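Hevow Cell Software – Set-up Guide
Section 4: Registering the parts tray and teaching the memory insertion

This section covers the planner side of the PC assembly task. Complete Section 3 (arm calibration) before you start. The steps assume the Damgaard driver is installed and the Fledness perception service is running on the cell computer.

4.1 Register the tray

1. Place the grey parts tray on the slatted table to the left of the tower case, with the case lying on its side and its side panel off.

2. Load the tray with one hard drive, one processor and the memory modules. The drive stands upright in its holder. The processor sits in the square pocket with the heat spreader facing up.

3. In the Fledness console, open Scene, then Fixtures, and choose Register New. The service captures 335 depth frames and fits the tray model to them.

4. Check the residual beside the tray name. Anything over 2 mm means the fit has failed. Clear the fixture and repeat step 3.

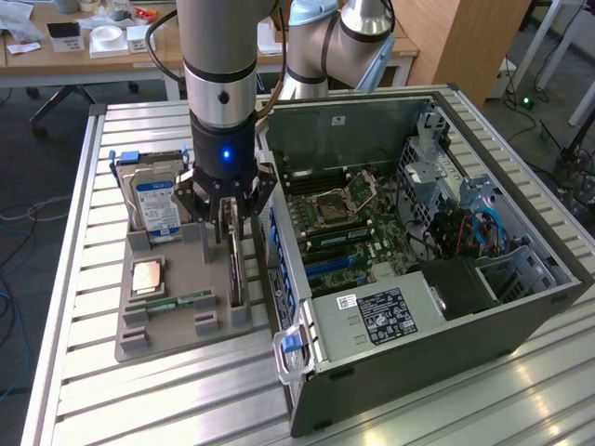

5. Save the fixture under a name with no spaces. The planner reads this name as a frame ID and will reject it otherwise.

Note: Shiny surfaces such as the heat spreader often come back as holes in the depth map. Leave Fill From Model switched on for the processor pocket.

4.2 Set the approach and the force limits

6. Open Tasks, then Insert, and select the module you want to pick. The default approach is straight down along the tool axis.

7. Set the collision margin for the case. The drive cage and its cables are not in the stock case model, so add a keep-out box over them by hand. Draw it generously – cables move between runs.

8. Set the planner timeout to 1,080 ms. Shorter values work for open moves to and from the tray but will give error 241 (no path found) once the fingers are inside the case.

9. Under Force, choose Guarded. The arm will stop on contact, back off and search for the slot in a small spiral.

Caution: Do not run an insertion with Force set to Off. The planner has no way to tell a seated module from one that has caught on the edge of the slot.

10. Run the task in Preview first. If the previewed path crosses the keep-out box, go back to step 7.

11. Run the task at low speed with a hand on the stop button, and watch the fingers as they come down towards the motherboard.

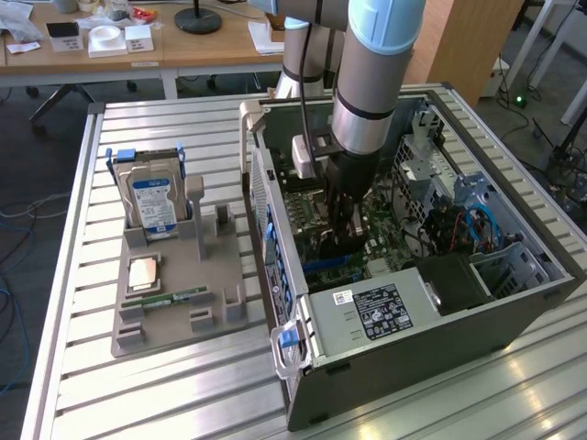 4.3 Save and export

12. Choose File, then Save Task. Waypoints, margins and force settings go into one file.

13. To use the task on another cell, export it as an Illomora package. Calibration data is not included, so the tray has to be registered again on the new cell.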